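4. Household drying and storage of quilted outerwear

4.1 Materials and participating households

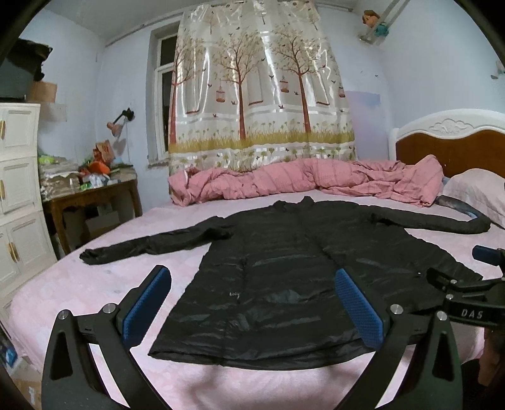 Figure 3. Quilted jacket laid flat, front side up, on a bed.

The garments considered in this section are filled jackets with a woven outer shell, a woven lining and a loose or bonded filling held in place by stitched channels. Knitted garments, single-layer rain shells and wool coats were left out, as their drying behaviour has been treated in Section 3. All garments belonged to the participating households and were in ordinary use during the study. No garment was bought or altered for the purpose.

Households were recruited in two towns, Clelow and Marnarel, which differ mainly in winter humidity. Clelow lies inland and has cold, dry winters with long periods of central heating. Marnarel is on the coast, where indoor relative humidity stays high from late autumn until spring and many homes are heated one room at a time. Sixteen households completed the full diary. Households that moved house, or that replaced their main heating system during the period, were removed from the analysis.

Each household kept a diary of washing, drying and storage. For each drying event the diary recorded the garment, the method used to dry it, the room, the start time and the time at which the user judged the garment dry enough to put away or wear. The diaries contained 1444 drying events after duplicate and incomplete entries were removed. A drying event was taken to begin when the garment left the washing machine, or when it was first set out after being worn in rain or wet snow. Rewetting during an event was treated as the start of a new event.

4.2 Classification of drying methods

Four classes of method were used: hanging from a hanger, hanging over a rail or rack, laying flat, and tumble drying. Where a household changed method partway through, the event was assigned to the method with the longest duration, and the change was noted separately. This rule favours air drying over tumble drying in mixed events, a point taken up in Section 4.5.

Laying flat was the least well defined of the four. Diary entries under this heading mentioned beds, spare mattresses, tabletops, towels on the floor and mesh racks, and these surfaces differ greatly in how much air they let through to the underside of the garment. A mesh rack allows some exchange on both faces. A bed or a towel on the floor allows almost none on the lower face until the garment is turned. We therefore divided the class into open and closed surfaces during coding. Two coders worked independently, and disagreements were settled by going back to the written entry. Most disagreements concerned tables with a slatted or wire top.

The position of the sleeves was also coded where the diary gave enough detail. Sleeves that are folded back on themselves, tucked under the body or bunched at the armhole place several layers of filling in contact, and the contact zone can be expected to dry more slowly than the single-layer parts of the same garment. Fewer households recorded this than we had hoped. The diary form had one line for remarks, and most people used it for the weather.

4.3 Moisture measurements

Diary judgements of dryness were checked against weighing. Each household was given a hanging scale and asked to weigh one chosen jacket before washing, on removal from the machine, and at each later handling until it was put away. Residual moisture was calculated as the difference between the current mass and the pre-wash mass, divided by the pre-wash mass. Mass lost as soil or loose filling during washing was not measured and was assumed to be small.

The scales were checked with a 1000 g reference mass at delivery and again at collection. One scale had drifted beyond the accepted limit and its readings were excluded, though the diary from the same household was kept.

Room temperature and relative humidity were logged by a small battery-powered unit placed in the room used most often for drying. In homes where more than one room was used, the unit was not moved, and readings for the other rooms are missing. The loggers gave 3160 usable hours of data in the rooms where a drying event was under way. Gaps came mostly from flat batteries, and in one case from a logger that had been packed away with the linen.

A handheld pin-type moisture meter was tried in an early trial and dropped. The pins could not be placed at a repeatable depth in quilted fabric, and readings varied more between neighbouring channels than between a wet garment and a nearly dry one. Users also objected, with good reason, to pins being pushed through the shell.

4.4 Results

Users tended to judge a garment dry by touching the outer shell. In most weighed events the shell was reported as dry well before the mass had settled. The remaining moisture was held in the filling and, to a lesser degree, in the ribbed or elasticated parts of the garment. Cuffs, collars and the lower hem were named most often when a user later wrote that a jacket was "still damp". The area under the arms came next.

Hanging from a hanger gave the most even drying in heated rooms. It also produced the greatest downward movement of loose filling, which was reported for older jackets and for those with wide channels. Several households began with the garment flat and moved it to a hanger once it was lighter. This two-stage practice was more common in Clelow, where the air was dry enough for the first stage to be finished overnight.

Drying over a rail gave mixed results. Where the rail passed under both arms, the fold across the chest stayed wet longest, and a visible crease often remained after drying. Turning the garment once reduced the effect, but few users did so. Rails placed over a heat source shortened the first part of the drying period in both towns without a matching reduction in the last part, as would be expected if moisture movement through the filling, and not evaporation at the surface, sets the pace late in the process.

Laying flat on a closed surface was the slowest method. Its duration depended strongly on whether the garment was turned, and how soon. Garments turned within the first few hours behaved much like those on mesh racks. Garments that were never turned kept measurable moisture in the lower layer at the time they were put away, and in Marnarel this was true even when the diary recorded the jacket as fully dry. Opening the front closure had a smaller effect than turning. In practice the two were hard to separate, as users who opened the jacket usually turned it as well.

Tumble drying was used in both towns but mostly as a finishing step. Households that used it from the start reported shorter total times and more frequent checking. Clumped filling was reported after all methods and was broken up by hand. One user in Marnarel kept a separate note of how long this took for each garment, but the note covers a single household and has not been analysed.

Odour was recorded as present or absent at the time of next wear. It was reported more often after slow drying in unheated rooms and more often in Marnarel. The difference between towns narrowed, but did not disappear, when events were matched by room humidity. Differences in detergent, washing temperature and storage space may account for the rest. None of these was controlled.

Seasonal storage brought out a further difference. Households in Clelow put winter jackets away in spring and took them out again in autumn, while in Marnarel light quilted jackets remained in use for much of the year. The July diaries were intended as a winter peak in the coastal group. They show jackets being washed less often than expected and dried for longer, which suggests that users put off washing when they foresaw slow drying. The same reasoning appears in several remarks lines from that month.

4.5 Limits of the data

The sample is small and self-selected. People willing to weigh a wet jacket several times a day are unlikely to be typical in how they care for clothing, and the act of weighing may itself have changed how often garments were turned. We compared events with and without weighing within the same household and found more turning in the weighed group. The durations given for weighed events should be read with this in mind.

The rule for assigning mixed events, described in Section 4.2, lengthens the apparent duration of short tumble drying and shortens that of rail drying. A second analysis with mixed events removed gave the same ordering of methods. The gap between hanger and rail became smaller.

Filling type was taken from the care label where it could be read. For garments with a worn or missing label, the owner's own description was used, and some of these descriptions are probably wrong. Down and synthetic fillings were not compared directly for this reason. Surface treatments on the shell were not recorded at all. A repellent finish would be expected to slow the passage of moisture outward if it were heavily applied, but we have no means of testing this with the present data.

Shell colour was left out of the model. It could matter for garments dried in direct sun, and diary users did not record sun exposure in a consistent way. The Gindeo protocol for outdoor line drying includes a simple three-level sun code, and we recommend its use in any repeat of the study. The Tlapale data set, which covers line drying in a warm climate, uses the same code and could then be compared directly.

4.6 Acknowledgements for this section

Kerttu Kiiskinen designed the diary form and carried out the home visits in Clelow. Raili Hyvönen coded the flat-drying events and checked the scales. The coding sheet, the diary form and the logger settings are available from the authors on request. The version of the coding sheet used here is dated Nov 14, 2025.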